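Textiles and Everyday Life, Week 4: How Flowers Got Onto Cloth
Notes to go with Wednesday's session
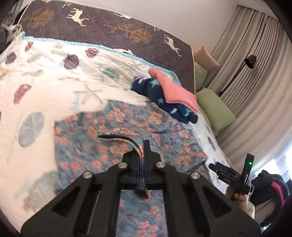

Fig. 1. Floral garment, blue-gray ground, on a cream bed sheet.

Okay, so last week we did weaving and I ran over time (sorry again to everybody who had a bus to catch). These notes cover what I meant to say about printing plus what we got through this week. Read them before you start the worksheet, please!

Let's start with the word "print." When I say a fabric is printed, I mean the color was put on after the cloth was made. If the pattern comes from threads that were dyed first and then woven, like most plaids and stripes, that's yarn-dyed. The quick test is to flip it over. A yarn-dyed plaid looks pretty much the same on both sides, and a print is usually paler on the back. Usually! Thin cotton can soak up so much dye that you really have to squint, and Jussara brought in a scarf that fooled me completely.

Block printing

This is the old way, and people still do it. You carve a design into a block of wood, press it in color, press it on the cloth, move over, and do it again. One block per color. So a flower with a red petal, a green leaf and a dark outline needs 3 blocks, and they all have to line up. When they don't, you get a little sliver of bare cloth between the petal and its outline. I love those slivers. I passed around the Tesach sampler so you could hunt for them, and if you missed it, it's in the gray box by the window.

India was way ahead of everybody here. The printers there had worked out how to use mordants (metal salts that help dye grab onto the fiber) so the colors held up in the wash. When those cottons started arriving in Europe in the 1600s, people went nuts for them. They were light, they were bright, and you could wash them. The wool and silk makers were furious, and France banned printed cottons in 1686. England followed with its own laws a bit later. People kept wearing them anyway.

Rollers and screens

Late in the 1700s somebody figured out how to put the design on an engraved copper roller, and after that you could print cloth by the mile. Prices dropped, and suddenly a working family could own a flowered dress. Screen printing came along much later, and then digital, where there's no block or roller at all.

A word you need: repeat. That's the distance before the pattern starts over. Small florals often have a repeat of a few inches. Big curtain fabrics can go a lot longer, and then you waste cloth matching it at the seams. Knut asked whether a "tossed" floral has a repeat, and yes, it does, the flowers just point every which way so it's harder to spot. Find one odd-shaped leaf and look for its twin.

And "ground" just means the background color. Light flowers on a dark ground feel very different from the same flowers on white, and dark grounds hide stains, which I'm sure was a selling point.

For next time

Pick one patterned thing you own. Measure the repeat, decide if it's printed or yarn-dyed, and write me 600 words on how you can tell. Photos are fine, drawings are better. Read chapter 12 in the packet too, mostly for the part on indigo. Yannick has the spare copies.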